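Open day at the Jila lab

19 Apr 2020

I've been meaning to write up the open day at Jila since I got home, and I finally have the time. It was a small event in a plain building behind the Gronener warehouse, and I almost drove past it. The sign at the gate was a sheet of paper in a plastic sleeve.

I went mostly to see the sorting station, which had its own line in the program: "Toys, bins, boxes."

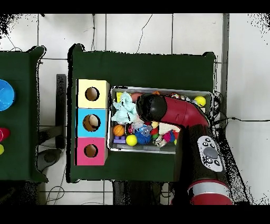
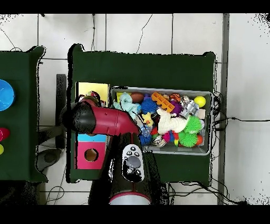
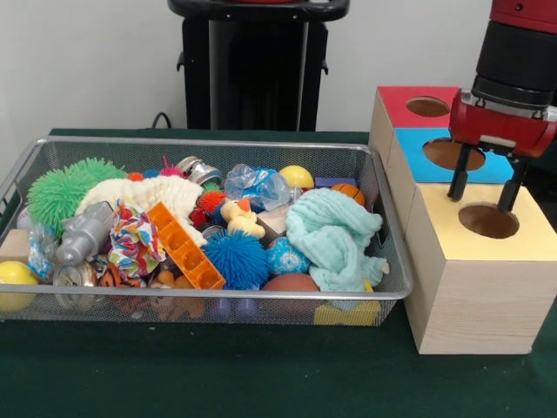
The toy sorting station at Jila, with the red and black arm.

The job given to the arm is to pick a toy out of the pile and put it in a box with a round hole. I have read a fair amount about factory robots that do one thing with one part all day long, and I expected something like that. Toys are a lot harder. In the pile I looked at, there were spiky rubber balls, a rubber duck, a plush toy or two, and a building brick piece. All of them need to be held a little differently, and they lie on top of each other, so when you pull on one, three others move.

There was a rope at knee height and a line of tape on the floor, and visitors stood behind that. I got there early and had a good spot. By the time the second group came in, people were standing four deep and the kids had been moved to the front.

The first thing I noticed was how slow it was. I don't mean that as a complaint. The woman running the station said they keep the speed down whenever there are visitors in the room, and that she would keep it down anyway at this stage. The arm went to a spot over the pile, waited, lowered, closed, and came up again. Sometimes it came up with nothing and went back for another try. I timed one full pick at 23 seconds, from the start of the move to the ball dropping through the hole. A kid next to me said he could do it faster. He was right, and she told him so.

Balls went well. Anything round and a bit soft seemed to suit the gripper, and the holes in the boxes are a good shape for a ball. Soft toys were the weak point. The fingers would close on an ear or a foot, the toy would hang down at an angle, and then it would catch on the rim of the hole. On one try the toy stayed there, half in and half out, and she had to stop the arm and push it in by hand. She wrote that down on a clipboard. I liked that they wrote it down with people watching.

She gave us a few numbers. They had logged 261 picks over the two days before the open day, and 55 of those had failed in one way or another. A failure could be an empty grip, a dropped toy, or a toy that did not go into the hole. She said the empty grips were the ones that bothered her least. A dropped toy can roll off the table, and then a person has to go and find it.

Somebody asked why toys. Her answer was that they are cheap, they don't break, and no two are alike. She buys them by the bag. Somebody else asked what it was all for, and she talked for a while about returns. When a store gets goods sent back, they come in mixed up, and a person has to take each thing out and decide where it goes. That is the kind of work they hope an arm like this could help with someday. She did not promise a year, and I was glad of it.

We could try it ourselves toward the end. Not the arm — they had set up a pair of long tongs and a second pile of toys on a side bench, and you had to move as many as you could with one eye shut. It sounds silly, but it was the best part of the visit for me. With one eye shut I kept closing the tongs in front of the thing I wanted. I got two in a row and then knocked four onto the floor.

The rest of the open day was less interesting. There was a talk by a company called Pirov that makes cable guides, and I left it after ten minutes. The Begović room had a cart that follows a painted line, which worked fine, but I have seen line followers before and this one did nothing new. The coffee was free. The hallway was cold and the only place to sit was the stairs.

A few notes for anyone who plans to go next time:

Park on the street. The lot at Gronener is for their trucks and they do ask you to move.

Go to the sorting station first, before the groups come through. It's hard to hear once the room fills up.

Bring a sweater.

If you have kids, ask about the tongs at the door. They were not on the program and I think a lot of families missed them.

I asked if I could come back in a few months to see how the soft toys are going. She said to send a message and she would see what was possible. I have sent one. I also asked which toy in the pile gives them the most trouble, expecting it to be something with fur. She said cloth of any kind, because it covers up whatever is under it and never lies the same way twice. I went home and looked at my laundry a bit differently.

I'll post again if I get a reply.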